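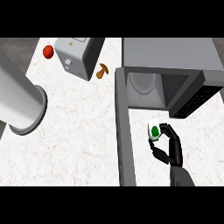
1/ Etch marks on marble counters get reported as stains, and the two need different treatment. A stain is pigment held in the pores. An etch is surface calcite dissolved by acid, and no cleaner will lift it. Veined white marble, like the slab here with its faint pinkish-brown lines, makes the diagnosis harder, as a pale coffee stain next to a vein can pass for part of the pattern.

2/ First check: look at the spot from a low angle with a light behind it. A stain keeps the same gloss as the stone around it. An etch goes dull. If you can see it only from the side, it is an etch.

3/ Second check: run a fingernail across the boundary. A light etch can't be felt. A deep one has a slight drag — plan on abrasive work for that.

4/ For organic stains (coffee, tea, fruit) I use a poultice: white paper towel or baking soda paste with 12% hydrogen peroxide, covered with plastic and taped down. Gloves on. Test in a corner first. Leave it a day, uncover, let it dry fully, then judge. Repeat up to 2 more times.

5/ Don't use peroxide on dark marble. It can lighten the stone.

6/ Oil is a separate case. Baking soda and acetone, windows open, no flame nearby. Expect it to be slow. Oil that has sat under a bottle since May won't come out in one pass.

7/ For light etching on a polished finish: marble polishing powder, a damp felt pad, low speed. I use the Bovico powder, 15 minutes on a hand-sized patch, keeping the slurry wet. If it dries, add water before going on.

8/ Honed finish: skip the powder, it will leave a shiny circle. Wet sand by hand with the grit the slab was finished at. On the Dernasholm job that was 200, in straight passes, feathered out past the mark.

9/ Sealer. It slows absorption and does nothing about acid. I had this conversation again with a client on 15 Jun 2026. The Tandeo label says "stain protection" and people read it as "lemon protection."

10/ Water test before resealing: put down a few drops, wait, wipe. If the stone has darkened, it is absorbing and can take sealer. If it hasn't, more sealer will sit on top and dry to a haze.

11/ Daily cleaning: pH-neutral soap, soft cloth, dry afterward. No vinegar, no bathroom descaler, no scouring cream.

12/ My log for the Hulme kitchen, item 537, lists the slab as "marble." It was dolomite. It etches more slowly, and the powder took longer to bring the gloss back. Confirm the stone before quoting the hours.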